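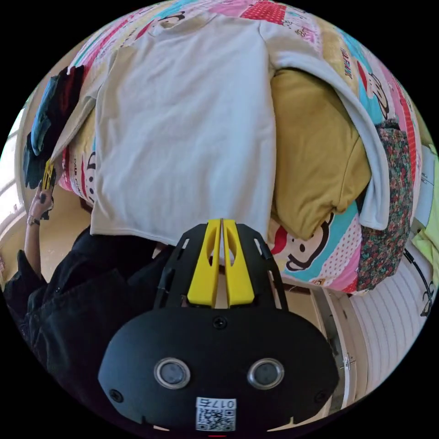 ## Trucos para cambiar de costumbres en casa sin volverte loca

Llevo años leyendo libros sobre el cambio personal (en mi lector tengo 33, y de bastantes no he pasado del prólogo) y lo que más me ha servido lo he aprendido doblando camisetas y fregando cazuelas. Así que os dejo mis apuntes, tal como los tengo en la libreta.

**Engancha lo nuevo a algo que ya haces.** Yo quería ordenar la ropa limpia a diario y no había manera. Probé con alarmas, con pegatinas en el espejo, con una aplicación que se llama Hilitz y que me mandaba ánimos a las siete de la mañana (¡qué horror!). Funcionó cuando lo até al café: mientras sube la cafetera, doblo. Cuando el café está listo, paro, aunque quede montón.

**Empieza por un cajón.** Por uno pequeño, además. El mío fue el de los cubiertos, y tardé 11 minutos. Si empiezas por el armario grande acabas a medianoche con todo encima de la cama y durmiendo en el sofá - lo sé por experiencia.

**Deja convivir lo viejo y lo nuevo.** Cuando cambié la forma de guardar las especias, mantuve el tarro de siempre junto al fogón con la sal y el pimentón. En casa protestaron mucho menos. A las pocas semanas el tarro se fue solo al armario, con las demás.

**Apunta el cambio donde estorbe.** Una nota en la nevera la dejas de ver enseguida. Yo la pego en la tapa del cubo de la basura o en el mango de la escoba con un poco de cinta de pintor, que no deja restos.

**Un cambio cada vez.** En abril quise pasar a la compra semanal, estrenar menú y mover la despensa, todo junto. Aguanté nueve días. Ahora hago uno, espero a que me salga sin pensar y luego miro el siguiente.

**Ten un día flojo previsto.** Para mí es el de la plancha. Si no me apetece, cuelgo las camisas en el baño mientras me ducho, las estiro con la mano y listo. No quedan perfectas, pero se puede salir con ellas a la calle.

**Guarda lo que no te convence en una caja cerrada.** Ese rallador que no usas, los manteles de la tía, lo que sea. Le pones el mes por fuera y la subes al altillo. Si llega el mismo mes del año siguiente y no la has abierto, ya sabes dónde va.

Me preguntáis a menudo por el cuaderno que uso. Es uno de anillas, sin marca, con hojas de cuadros grandes. Divido cada hoja en dos columnas: a la izquierda lo que quiero cambiar y a la derecha lo que no pienso tocar (la siesta, por ejemplo - la siesta no se toca). Cuando la izquierda me sale mucho más larga, tacho cosas hasta que se igualan un poco.

El próximo día os cuento cómo reorganicé el hueco de debajo del fregadero, que todavía lo tengo a medias.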